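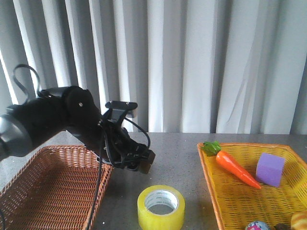
Bevville robotics club: term report

February 10, 2025

The club has started its spring term with a full list of members and one project, which is sorting. The aim is simple to write down. An arm has to pick up mixed objects from one basket and place them in another, with no one touching the controls once a run has begun. Getting there is taking most of the term.

Members work in pairs. One person in each pair looks after the arm and the other looks after the laptop, and they swap at the halfway point of the session. Last year people settled into one job and stayed in it, so that by the end we had good programmers who had never tightened a cable clip. The swap is now a fixed rule.

The objects were chosen to be awkward in different ways. A foam cube gives when the fingers close on it, so the arm can grip it badly and still lift it. The toy carrot tapers, and if it is held too near the point it turns in the grip. The croissant is smooth and curved, and pairs have spent more time on it than on anything else. A roll of packing tape looks easy, but a pair has to decide whether to take it across the outside or by one wall with a finger down the middle. Both ways have their supporters in the club.

The two baskets are wicker, one brown and one yellow. The rims matter more than we expected. An arm that comes in low to reach something near the side will catch the edge, so the first piece of work for every new member is to set a safe height and make the arm return to it between moves. Please do not skip this step, even for a quick test.

How a pair prepares a run

Each pair begins by guiding the arm by hand through a number of good picks, which are recorded and used to train the controller. The club's shared store now holds 2,000 of these recordings, built up since September. They are kept in folders by object, and the folder names must not be changed, as the training script reads them. A pick that ends with the object dropped should be saved in the folder marked "failed" and left there. We do use them.

Our training advisor, Jérémie Gilbert, went through a batch of 200 recordings before the winter break and sent back notes. His main point was that most of us start the arm from the same place every time, and the controller then does badly from anywhere else. He also asked for more variety in where the objects lie. Pairs should now move the objects by hand between recordings and turn them as well as shift them.

Cables

The cable along the arm needs enough slack for the wrist to turn fully, and enough care that the slack does not drag through the baskets. Check it before each run with the arm moved slowly to both ends of its reach. If a clip is missing, there are spares in the drawer under the printer. If the drawer is empty, write it on the sheet.

The Palby meeting

The club will take one team of six to the schools and clubs meeting at Palby. The task there is the same kind of sorting, but the organisers supply the objects and teams do not see them beforehand. Each team gets two attempts and the better one counts. Places go to members who have completed the safety sheet and recorded picks with every object in the set. Anyone who wants to come but has gaps in their recordings should use the open sessions to fill them.

Lemieux, the hardware shop on the station side, has agreed to sell us clips and screws at cost for the term. Ask for the club account at the counter and bring the receipt back.

Members are reminded that the gripper pads wear down and should be looked at before a session — a shiny pad slips. New ones take a few minutes to fit. The old ones can go in the bin.

Comments

dawnpatrol: Is the safety sheet the same one as last year or do we need to sign again?

Club desk: Sign again please, the section on the stop button has changed.

M. Orrin: My daughter missed the first two sessions with flu. Can she still get her recordings done in time for Palby?

Club desk: Yes, there is room in the open sessions. She should start with the cube.

tapefan: Outside grip for the tape. One wall is asking for trouble.

kestrel9: One wall works fine if you slow down.

Recent items

Notes from the open evening
Stevura controller boards: how to update yours
Room changes for spring
Beginners' soldering, places left
Club library: books to return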